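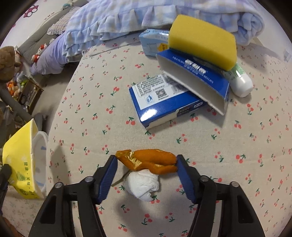 Monelari dealer group, monthly sales meeting, June. The meeting opened at 8:30 a.m. in the upstairs room at the Drumell store, with Sayaka Hirose in the chair. All four stores were represented, Nishimura Road by phone. Minutes of the May meeting were approved with one correction: the loaner count for Sturkine should have read six, not nine. Sayaka asked people to clear up after themselves in the upstairs room, and said that orange peel, curled up and with the stringy white bits still on it, goes in the food waste bin by the door and not in the paper recycling.

1. May sales

The group delivered 332 vehicles in May, 201 new and 131 used. Drumell was the largest store for new units and Sturkine for used. Sayaka noted that the new total was helped by a late fleet delivery to the county, which had been expected in April. Without it the month would have been level with the plan.

The Nishimura Road manager said small hatchbacks remain slow and that two buyers out of three who come in for one leave with a compact SUV, or leave without a car. He would like fewer hatchbacks in the next allocation. Drumell offered to take four of his oldest ones, color to be agreed. Transfer paperwork to be done by the store sending the cars, as before.

2. New inventory

There were 156 new vehicles on the ground across the group at month end. Sturkine is short of pickups and has had to turn down dealer trades. The next truck allocation will be split evenly between Sturkine and Drumell, with Nishimura Road taking its share in the fall.

The aging report was discussed. Any new unit that passes 120 days will be moved to the front row and repriced at the end of that week. The Drumell manager asked whether demos count from the day they are put in service or the day they arrive. Day of arrival. The report will be changed to show this.

3. Used vehicles

Reconditioning time is still too long. The average at Drumell was nine days from trade-in to front line, against a target of six. The delay is mostly in the body shop, which is short one painter. The service manager has an applicant and will make an offer this month if the references are good. Until then, bumper and door work over two panels will go to the outside shop - purchase order needed first.

Auction buying was discussed. Sturkine bought too many sedans in April and has several left. No more sedans from auction until these are sold, except against a customer order.

4. Service and parts

Open recall work stands at 43 vehicles waiting for parts. Customers have been calling more than once for the same answer. Service advisors are to call each customer on the list every second week, whether or not there is news, and write the call in the repair order.

Parts asked that technicians stop taking filters from the shelf without signing. The signing sheet has moved to the counter. The tire price list in use at Nishimura Road is out of date and a new one will be sent.

5. Website and leads

Leads from the website are being answered inside an hour during the day, but those that come in after closing often wait until mid-morning. It was agreed that the first salesperson in at each store answers the overnight leads before anything else. Photos of used cars are still going up late. Sturkine has had cars listed for a week with no photos at all. Stores should not list a car until it has been washed and photographed.

6. Summer event

The weekend sale will be held at Drumell again. The tent is booked. Parking for staff will be behind the body shop, and the side gate is to stay open for customers. Sayaka will send out the advertising draft - comments back to her within three days, please.

7. Other business

Plate frames have been reordered. The Sturkine manager asked about new shirts for the sales floor. Held over to the next meeting.

The meeting closed at 9:50 a.m. Next meeting at Sturkine, same time.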